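Konik table-setting notes (README)

Short readme so the next person doesn't have to guess. Covers the frame-and-plant table for Konik, upstairs by the railing. Typed up fast, fix what you like.

What's in this folder

notes.txt - the layout rules, same as below but longer
names.txt - what we call each thing
pictures/ - stills, 469 of them, no subfolders
old/ - the Castis layout, not used anymore, keep it anyway

The things

Picture frame. Dark border, plain pale panel, no photo in it. Leave it blank. People keep wanting to put a postcard in, please don't, the blank one is easier to compare from picture to picture.

Plant. Small white pot, green leaves, peachy flowers. Stays on the table the whole time. It's called "plant" in names.txt, not "flower" and not "pot". Old Castis notes say "vase", ignore.

Table. Wood, warm brown top. Nothing else gets set on it for this layout. Cups, keys, phones go elsewhere.

What we do with them

Frame starts flat or standing, either is fine, write down which. Pick it up, set it where the note says, let go. Plant doesn't move. If the plant gets bumped, put it back and start that one over.

Standing means on its edge and steady. Leaning on the pot is not standing. We had a long back and forth on this in November and that's were it landed.

Pictures from the same table, frame up in some and flat in others:

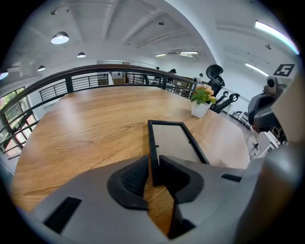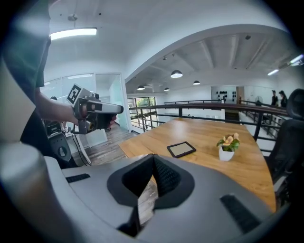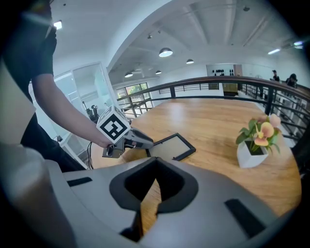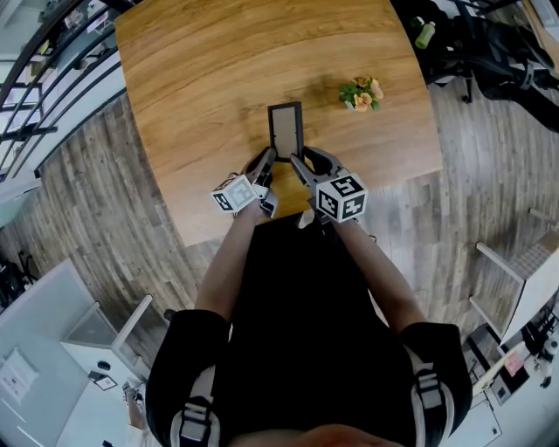

Naming

Lower case, dashes, no spaces. frame-flat, frame-up, frame-held. "Held" is anything off the table, even barely. If it's touching the table and also being held, go by whether it's upright: frame-up if yes, frame-flat if no. Not perfect but everybody can do it the same way.

Left and right are from where the person is standing, not from the stairs. The Inthanon folder did it the other way round. Do not mix the two without flipping one of them first, I lost an afternoon to that.

Known problems

- 2 stills are doubled under different names. Haven't found the time to pull them.
- The word "tablet" shows up in a few early notes. They mean the frame. It does look like one lying flat.
- Chairs move between pictures. We don't track chairs.
- Daylight changes a lot up there. No note kept of the hour, sorry, should have.
- Spelling in notes.txt is bad in places. Search for "fram" as well as "frame" or you'll miss a few.

Before you add more

Wipe the table. Check the frame panel for finger marks. Turn the plant so the fuller side faces the railing, it drifts over the day. Then take 2 plain pictures with nobody touching anything and put them at the top of your batch.

Max 100 per batch, the Jedent viewer gets slow after that and then it quits and you loose your place.

To do

longer write-up of "steady"
merge names.txt with the Inthanon list
second frame, lighter border, same size if we can find one
water the plant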